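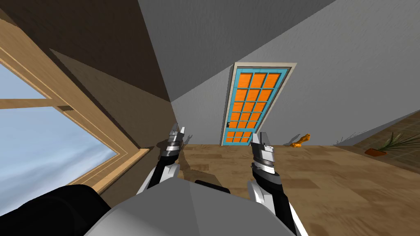
*Drondia in the simulator, both grippers up, teal door between them.*

**Wanted: 5 patient people for a two-armed robot**

Drondia is being built in Nomvula Dlamini's garage, slowly, by two people with day jobs. The simulated one is well ahead of the metal one. It has a room with a parquet-look floor, a couple of spiky plants and a view of the sky. The metal one has a workbench and a draught.

We need helpers through March to drive the simulated arms from a keyboard and a pair of second-hand joysticks. The job is reaching for the door handle, over and over, and writing down what went wrong. So far the log holds 1,109 attempts and some language we'd like to keep out of the next batch.

You'll need:

- two free evenings, 68 minutes each (the laptop overheats at 69)
- your own mug
- no robotics background, though if you can solder, Adaeze will be very nice to you

Pay is dinner and your name in the build notes. We have spent $795 on motors and it shows in the catering.

Anyone who gets seasick from tilted camera views should say so early. We'll put you on wiring.

Write to Adaeze Wike or leave a note in the tin by the garage door. Tell us which evenings suit and whether you're left-handed, as the left joystick sticks.

February 2018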